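The Room at Rarkport

Dean Lambert got the key at 11 and had to have it back by 2. Three hours. One bag, the smaller one, because the bus to Sivavley charged for the big one and he'd counted his money twice on the stairs.

He'd paid 2,000 for this room. Deposit plus the winter. January through whenever. He could of had a car for that.

So. Shirts. The good pan. Four books and then, no, two books. Mrs. Hutapea was already going up and down the hall with her shoes on, which meant she wanted him to hear the shoes.

"You are leaving the curtains?" she said through the door.

"They're your curtains."

"I know they are my curtains."

He went faster. Socks into the pan, pan into the bag. The letter from Sestance he folded small and put in his coat, took out, read again. Same words. Position available, start at once, boots not provided. He sat down on the floor to read it a third time and then he lay down, just for a minute, his coat still on.
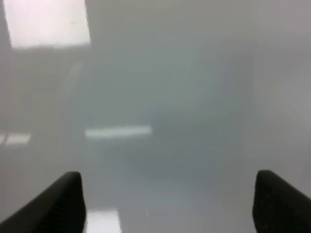
Pale gray, and a bright patch.

He used to lie like this the first week, before he had the bed. Fog off the harbor every morning and the whole place gone soft with it. You couldn't tell where the wall stopped. He'd thought it was the ugliest light in the world and wrote his sister to say so - she wrote back, then come home, dummy. He didn't. He bought a lamp instead.

The lamp! He got up. It wouldn't fit, not with the pan. He tried it sideways, tried it with the shade off, took out the books and the shirts and put them all back in a diffrent order. No.

Shoes in the hall again. They stopped.

"Mrs. Hutapea," he said. "Do you want a lamp?"

Nothing for a bit. Then the door opened the width of her face.

"Does it work?"

"If you hit it."

She held out both hands. He gave her the lamp and the key on top of it, and went down the stairs with the pan banging on his hip, twenty minutes to the bus.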